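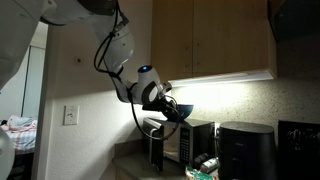 Gellska opens its shared kitchen in Arroyo, and everyone's invited to put the kettle on

For immediate release, 19th November

I've been putting off writing this because I wanted the last shelf to be up first, but the shelf is up, the drawers have stopped sticking and I've run out of excuses. So hello! I run Gellska, the little household-goods and fitting business on the corner in Arroyo, and I'm very pleased to say our shared kitchen is open from today.

We've called it Flirkeda. It's a proper working kitchen that you can book by the half-day, for batch cooking, supper clubs, cookery classes, jam sessions (the fruit kind) or just because your own kitchen is the size of a wardrobe and you've got fourteen cousins coming for lunch. Mine was like that for years, and I once rolled out pastry on an ironing board. It worked, but I wouldn't do it again.

The idea started back in July, when the unit behind our shop came free. It had been used for storing carpets and it smelt like it. I went in with a torch, saw that the ceiling was sound and signed for it the same week, which my accountant still brings up. Since then we've had the floor up, the wiring redone and the whole place scrubbed, and I've drunk more tea out of paper cups than anybody should.

What you get

I wanted it to feel like a kitchen in a house. I've rented those big steel catering places and they do the job, but I always come out of them feeling as though I've been at the dentist. So our wall cupboards are light wood, in a pale honey sort of colour, with plain flat-panel doors and nothing fancy about them. There's a light strip fixed along the underside, and it's BRIGHT. I'd been cooking in my own shadow at home for so long that I'd forgotten you're supposed to be able to see the onion. The wall behind the counter has a bit of texture to it and the light picks it out beautifully.

There's a microwave on the counter too, and I know some people are sniffy about them, but I melt butter and chocolate in mine and I'm not sorry.

The crockery is my favourite part. I was dead set on plain white until I got my hands on a small round bowl in a dark teal blue with a lovely shine to it, and that was the end of plain white. It's the right size for porridge, or olives, or beaten egg, or the three spoonfuls of leftover rice you're never going to eat. We now stock the same bowl in the shop next door, and anyone who books the kitchen gets a bit off the price if they fall for it as I did.

The bit about numbers

It cost us £3,894 to do the fitting-out, on top of the rent, and I'm quite proud of that. We did a good deal of the work ourselves and the people at Korneck, the joinery workshop up the road, let us have the offcuts we needed for the shelves at a very kind price. They also came and rehung a door I'd hung upside down. Thank you, Korneck. I'll bring cake.

Before we opened, we asked customers in the shop to fill in a card saying what they'd want from a kitchen like this. We had 151 cards back, some of them with drawings. Plenty of you asked for decent knives, so there are decent knives. A surprising number asked for somewhere to sit down, so there are stools as well. One card simply said "soup", and I've thought about it a lot.

How to book

The kitchen takes up to 4 people cooking at once, and that's comfortable, with room for elbows. You can book a morning, an afternoon or an evening at the Gellska counter, or ring the shop and we'll write you into the diary (it's a paper diary, I like a paper diary). Pans, knives, boards, bowls and tea towels are all included. Bring your own ingredients and an apron if you're messy.

We do ask that you leave it as you'd like to find it. Wash up, dry up, put things back in the cupboards, and please wipe inside the microwave if anything's gone pop. There's a list stuck inside the pantry door that tells you where everything lives. If you think the list is wrong, cross it out and write a better one. The mugs have already moved twice.

Local groups can have their first session free. That goes for schools, toddler groups, lunch clubs and anybody who cooks for neighbours, and you don't need to fill in a form, just come and have a chat. I'd love to see 1,000 meals come out of that kitchen in its first year. I'm going to keep a tally in pencil by the door, so please add yours on the way out. Toast counts if you've made an effort with it.

Come and have a look

You're welcome to pop in and nose about during shop hours whenever the kitchen isn't booked. Open the cupboards, try the drawers, stand under that light and tell me if you'd want it a touch softer. I'm still dithering over hooks or a rail for the tea towels, and opinions are welcome on that too.

Members of the press are very welcome, and there'll be something in the oven if you let us know you're coming.

Press enquiries: please ask at the counter at Gellska, Arroyo, or telephone the shop and ask for whoever's doing Flirkeda. It'll be me.

Ends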